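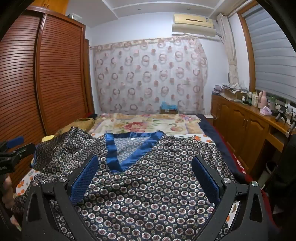 Dranus Garment Set, hand-held gripper recordings
README and data card, version 7

Read this before training

Part of this release has a timing fault between the left and right gripper streams. The affected episodes are still in the download, in their own folder, and they should not be mixed with the rest. If you downloaded version 6 or earlier, the fault is in your copy with no flag on it. Replace the index file at the least.

What the set contains

Dranus is a collection of two-handed cloth handling episodes recorded in homes with hand-held grippers. One person holds a gripper in each hand and works on a garment laid out on a bed. Tasks are spreading, folding in half, folding sleeves in, and turning the garment over. There are 2047 episodes in total. Each episode has two video streams, two jaw width tracks, two pose tracks and a short task label.

The rooms are lived-in bedrooms and were left as they were. Expect patterned bedding under patterned clothes, crowded furniture tops and mixed light.

What went wrong

The two grippers keep separate clocks. They are matched at the start of each session by a sync step run from the recording program, Vesterum. In June we changed Vesterum so that a session could be paused and picked up again without a restart. After a pause, the left gripper came back on its old offset and the right gripper took a new one. No warning was shown. The session log said "sync ok" in both cases, because the check only looked at whether an offset was present.

The result is a fixed lag between left and right for the rest of that session. The largest lag we measured was 18 video frames, with video at 30 frames per second. In a fold, that is enough for one jaw to appear to close on the cloth well after the other has started to lift.

How it was found

A folding policy trained on version 6 kept lifting one side of the garment before the other side was held. On the test arms this dragged the cloth sideways and in one run pulled the left jaw into the bed frame. The run was stopped with the emergency stop. A finger pad was torn and a linkage arm was bent. We first blamed the controller and lost several days to that. Playing the training episodes with both streams side by side showed the lag plainly.

What we changed

Vesterum now runs the full sync step after every pause and compares the offset on both sides with the one before. If they disagree, recording will not start.

Each session now begins and ends with both jaws being closed and opened together twice, in view of both cameras. These segments are kept in the raw files and trimmed from the training files.

Every episode recorded after a pause was moved to the folder named held_back. The index has a new column, sync_state, with the values good, late_left, late_right and unknown.

We did not shift the late streams to repair them. The lag is constant within a session as far as we can tell, but we could not confirm it for all sessions, and some have no clear contact event to measure against. The script check_lag will estimate the lag for an episode if you want to try it. It works poorly when the jaws stay wide open for most of the clip or when the cloth has a dense repeating print.

Other known problems

Jaw width reads slightly high when thick seams are gripped near the tips.

Pose tracking drifts when the view is mostly bedding. Episodes with heavy drift have pose_flag set to 1.

Labels for "sleeve" and "side panel" were used loosely in early sessions and have not been redone.

Safety note for use on arms

Do not run a two-arm policy trained on version 6 or earlier at full speed. Start with the speed limit on and keep one person at the stop. The limits in the Mulard config file were lowered after the incident and are meant to stay that way for first runs. The Badawi config still has the old limits and will be replaced in the next release.

Reporting

If you find a late episode marked good, send the episode number and the output of check_lag through the issue page. Screen recordings are useful, but please keep the frame counter visible.

Last updated 29/07/2021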